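Varnard town hall protest in November, who's going?

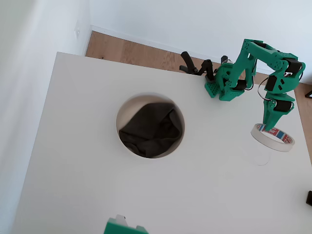 The table, with its round cutout. Dark cloth is in the hole.

fundano_fan
So the Andidari petition for an independent inquiry hit the 4 o'clock news and I'm rapt! Latifa Lahlou is speaking first, then an open mic. I've got the sign-making table set up at my place in Amrani if anyone wants to come and paint.

kelpie48
Count me in! I marched for the water rights vote years ago and still get goosebumps thinking about the colour and noise in that street. Is it the human chain or just speeches?

fundano_fan
Chain first, from the library to the town hall steps. We need 100 people and we've got 40 names already!!

moss_and_rye
Not to be a downer, but I reckon a chain is the wrong call. Half the councillors park round the back and won't see it. Submissions get read into the record.

kelpie48
Heinonen's office got 48 submissions last time and he still voted the inquiry down.

moss_and_rye
Aleksi Heinonen did meet with us after, to be fair to him. I'll come, I just want people to write in as well.

fundano_fan
Do both! Love it. I'll bring pens and paper for the steps.

tramstop
Any word on road closures? Coming in from Fundano with mum and her walker.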